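Apontamentos de Ergonomia do Posto de Trabalho
Módulo 4 — Iluminação e fadiga visual
Docente: Touran Golestani

Iluminância e tarefa

A iluminância mede-se em lux e indica o fluxo luminoso que chega a uma superfície, por unidade de área. Um lux corresponde a um lúmen por metro quadrado. Nos exercícios deste módulo usamos 500 lux no plano de trabalho para leitura e escrita.

Exercício resolvido: uma sala de 14 m² precisa de 500 lux. O fluxo útil é 14 × 500 = 7000 lúmenes. Este valor é o que chega ao plano de trabalho. O fluxo instalado tem de ser maior, porque parte da luz se perde nas luminárias, nas paredes e no teto. A correção faz-se com o fator de utilização e o fator de manutenção (ver módulo 3).

Contraste e encandeamento

Duas superfícies com a mesma iluminância podem ter luminâncias muito diferentes. Uma peça escura e mate devolve pouca luz; uma folha branca devolve quase toda. Quando o olhar passa muitas vezes de uma para a outra, o olho está sempre a adaptar-se e a fadiga aparece mais cedo.

O encandeamento pode ser direto (a fonte está no campo de visão) ou refletido — neste caso, mudar a posição da luminária costuma resolver mais do que reduzir a potência.

Em superfícies cinzento-escuras, uma aresta biselada distingue-se muitas vezes só por uma linha fina mais clara. Com luz totalmente difusa essa linha pode perder-se, e convém acrescentar uma fonte lateral.

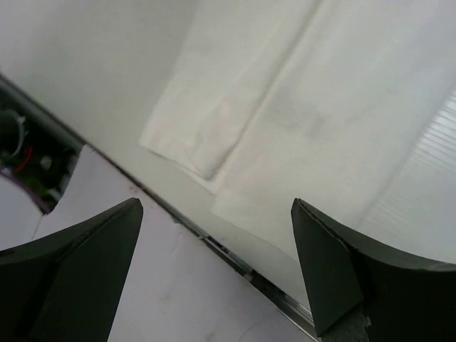

Última alteração: domingo, 14:68 (rev. Shirin Daneshvar)Trabalho para a próxima aula

Ler o caso Boltdale, páginas 68 e seguintes da sebenta. Calcular o fluxo útil para a oficina descrita no enunciado e indicar onde colocaria a luz localizada. A resposta entrega-se em papel, no máximo duas páginas, com os cálculos à parte.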